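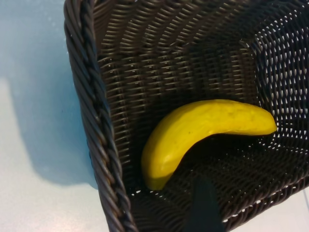

Two grippers, one banana

Chukwuemeka Onyeka has spent most of the winter picking up a banana. He has picked it up off a bare table, out of a bowl, from under a tea towel and, more than anything else, out of a basket. When I phone him at half past eight in the morning he has already been at it for an hour, and he sounds delighted.

"I love the basket," he says. "I'd put a basket in every gripper test in the world if they let me. On a flat table almost anything works. You come straight down, you close, you lift, everyone claps. Then you put the same thing in the corner of something woven with a big fat rim on it and you find out what you've really bought."

Onyeka runs the handling bench at Vorkiddale, a small workshop that tries out robot parts for people who are about to spend money on them. The job on his desk since December has been a straight comparison of two grippers, the Isberg and the Cledex, for a customer who packs mixed produce and wants one arm to cope with whatever turns up. Both grippers went on the same arm, with the same wrist camera and the same list of tasks.

The Isberg has long, narrow fingers that taper to a rounded tip. The Cledex is stubbier, with broad soft pads. On paper, he says, he expected the Cledex to walk it.

"Soft pads, lots of contact, very forgiving. And on the table it was lovely, I can't fault it. You could be quite a long way off centre and it would still come up smiling. But it's wide, you see. Down in a corner there's a wall on one side and a wall on the other and the fruit is lying across the two of them, and you need to get a finger in behind it. The Cledex kept arriving at the wall before it arrived at the banana."

He ran 902 picks in all, split evenly between the two. In the corner positions, which he scored separately, the Isberg managed 70 per cent and the Cledex 66. I say that this sounds like a very small gap after so much excitement, and he laughs for quite a while.

"It is! It's tiny! I was all ready to write a big dramatic report. But look at how they fail, because that's the interesting part. The Cledex fails early. It touches the side, the arm feels the push, it backs off and has another think. The Isberg gets right down there, gets hold of the thing, and then drops it on the way up if the grip is too near one end. For a packing line those are completely different problems. One costs you a few seconds and the other costs you a bruised pear."

He wouldn't give me a winner, and says he didn't give the customer one either. What they got was a page on each gripper and a strong hint to think about the shape of their containers first. He has since filed a bit off his own opinion too. If the trays are shallow and open, he'd now take the Cledex without much thought. For anything deep with corners he would go for the Isberg and spend a day tuning the lift.

We get on to cameras, a subject on which he needs no encouragement at all. The first round was done with a single camera fixed above the bench. The second added a small one at the wrist, looking along the fingers.

"Night and day – well, for baskets. From overhead the arm itself gets in the way just when you most want to see. At the wrist you're watching the fingertip and the fruit together, right up to the moment they meet. You do get a great blurry finger in the bottom of your picture, and you learn to love it, because it tells you where you are."

The weave gave him more bother than the fruit. Dark strands with bright light coming through the gaps make a pattern that his software, a controller called Eze, was very keen to find meaning in. In the early runs it would settle on a patch of speckles in the wall of the basket and go for that instead.

"It was so confident! It would reach out ever so carefully for nothing. And there's a bright yellow banana sitting there, the easiest colour on the planet. So we brought the lamp over to one side, we gave it a lot more pictures of baskets with nothing in them, and it calmed down. I wouldn't say it's cured. If I put the lamp back where it was I think we'd see it again."

I ask what he would do differently, and he has a list ready. He would weigh down the basket from the start; for the first few days it slid whenever a finger caught the rim, and he had to throw those runs away. He would also write down the lamp position every single time. He would swap the basket round between runs, too, so that Eze didn't get used to one particular corner.

Next on the bench is a pair of suction cups, which he is less sure about. "On a banana? In a basket? I think it's going to be a terrible afternoon," he says, very cheerfully. He has the cups fitted already and wants to get a first batch of picks in before lunch, so we leave it there.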